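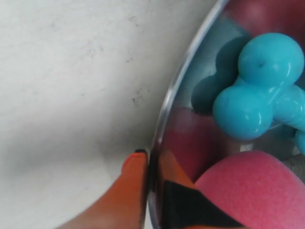
THE BOWL BY THE DOOR
Speaker notes, Parvathi Acharya
Evening talk for the Nivar household group, July. Forty-odd minutes if they laugh, less if they don't.

Before starting: check the clicker. Check the other clicker. Water on the left, because I gesture with the right.

1. Opening

Good evening. Thank Sowmya Rai for the invitation and for describing me in the newsletter as a "storage thinker". I have asked her what one of those is and she is getting back to me.

I'm going to talk about bowls. Pause here. Let them check the programme.

Specifically the bowl that lives on a table and collects things. Everyone has one. Some of you call it a fruit bowl, and there has been no fruit in it since you moved in. My mother's had batteries, a thimble, and a key to a suitcase we gave away before I was born.

Ask for hands: who has a bowl? Who knows what is at the bottom of it? (The second lot of hands should be fewer. If it isn't, I have the wrong crowd and should skip to section 5.)

2. How I got into this

Short version only. The long version lost the room in Vulley.

I used to help people clear their houses for a living. I worked with Vignesh Subramaniam at a small outfit called Pirnier, two of us and a van, and we'd go in with boxes and labels and a great deal of confidence. Cupboards, fine. Lofts, fine, if you don't mind wasps. Then at the end of the day, with the whole house in order, the owner would stand next to the bowl on the kitchen table and say, "Oh, leave that. I'll do that."

They did not do that. I went back to one client after 2 years and I recognised a rubber band.

So I started asking people if I could empty their bowls and write down what was in them. You would be surprised how many said yes, and how many then stood behind me the whole time, breathing.

3. What is in the bowls

I have done 127 of these. I know the number because Vignesh kept the list, and he read it aloud at my leaving do.

Don't read out the full list. Nobody needs the full list. Pick from:

- Keys to nothing
- The spare button in its tiny bag
- One earring, kept in faith
- A sponge, unused, waiting for the other sponge to die
- Foreign coins, too few to spend and too many to throw away
- A dog toy (see next)
- The screw

Spend a minute on the screw. Every bowl has the screw. It fell out of something. Everything in the house still works, as far as anyone can tell, but nobody will throw the screw away, and quite right too, because the day you do the shelf comes down.

Then the dog toys. Blue, very often, and rubber, with knobs on. I find these in houses that have dogs and I find them in houses that used to have dogs, and I've learnt not to ask which. Slow down for this bit. Don't milk it.

4. Glass, and why it was a mistake

This is the part people argue with, so drink some water.

When clear bowls became the thing to own, the idea was that if you could see your clutter you'd deal with it. I recommended them myself. I recommended them in writing. Orathai Suwannarat, who was our most patient client, bought one on my advice and put it on a plain white table so that there would be nowhere for anything to hide.

What happens with a clear bowl is this. In the first week you see everything and feel terrible. In the second week you arrange it a bit, bright things to the front. After that it's a display. Orathai's sister came round and asked where she'd bought it. She meant the whole thing, contents included.

An opaque bowl at least has some shame in it.

And the curve of the side plays tricks. You see a blue thing, and next to it a darker blue thing, and you reach in for the second one and there isn't a second one. I once listed an item twice on these grounds. Vignesh has never let it go. (He may be in the audience. Do not look for him. He will wave.)

Also: a white table. I say this with love. If you own a white table you have signed up to see every speck and smudge that has ever happened to you. People spend the evening wiping round the bowl. They lift it, wipe, and put it back down exactly where it was, full.

5. What to do about it

They will have been waiting for this and it is going to let them down slightly. Be kind.

Step one. Tip it out on a towel. Use an old towel, as something in there will be sticky and you will not find out which thing.

Step two. Take out whatever has a proper home and walk it there. Do the walking now. If you make a pile of things to be walked later, you have invented a second bowl, and it's flat.

Sponges go under the sink. Dog toys go to the dog. The coins can go in the charity tin at Rothe's on the corner, where they've had my Danish kroner for some time and have been very gracious about it.

Step three. Look at what's left. You'll have 5 things, give or take your character. These are the things the bowl is for. They've got no other home, and they aren't going to get one from you tonight.

Step four. Put them back.

Wait for the noise. There is usually a noise at this point, a sort of collective creak. Somebody in the front row at Vulley put her pen down.

Yes, put them back. I did years of telling people the bowl had to go. They got rid of the bowl and the things turned up on the stairs. A house needs one spot where you can put a thing down without having to decide about it. All I'm asking is that it be one spot, and that it be small.

6. Size

Quick section. If running late, drop it, but I always think I'm running late.

Buy a smaller bowl. That is the entire section.

If there's time: Padmavathi Raju swapped a salad bowl for a cereal bowl and told me her life had changed. I went to see. She had kept the salad bowl as well. It was on top of the fridge, and I asked what was in it, and she offered me tea.

7. The tidy person in the house

There is generally one, and they've generally come tonight, and the other one is at home with the bowl.

Rules, learnt the hard way:

You may not empty someone else's bowl while they're out. You may think you know what is rubbish. You will throw away a bit of grey plastic, and it will be the bit that makes the tent stand up.

You may put things into the bowl that you found on the floor. This is allowed and is also quite satisfying.

You may not sigh near it.

If you share the bowl, agree a time and do it together, standing up, with something in the oven so there's an end to it. Twenty minutes is plenty. After that, somebody starts telling the story of the earring.

8. Questions, and what to say

They always ask about drawers. Say that a drawer is a bowl with a lid and that I don't do drawers. If pressed: I have one, it doesn't open all the way, and I am not taking further questions on it.

Someone will ask about children's things. Small ones on the table, large ones on the floor, and you stand on the large ones less often than you would think but more often than you'd like.

Someone will ask what's in mine. I used to dodge this one. Tonight, tell them: a pencil stub, a fuse that might be all right, a door key from a flat I lived in at twenty-three, and the screw.

Someone will have brought their own bowl. This has happened at both of the last two talks. Be nice, look in it, do not touch the tissues.

9. Before they go

Remind them the tea is in the side room and the cups need to come back to the hatch. Sowmya asked me to say this twice, so say it twice.

Towels: I've brought spares if anyone wants to start tonight. They're in the blue bag under the table. Get the bag back this time.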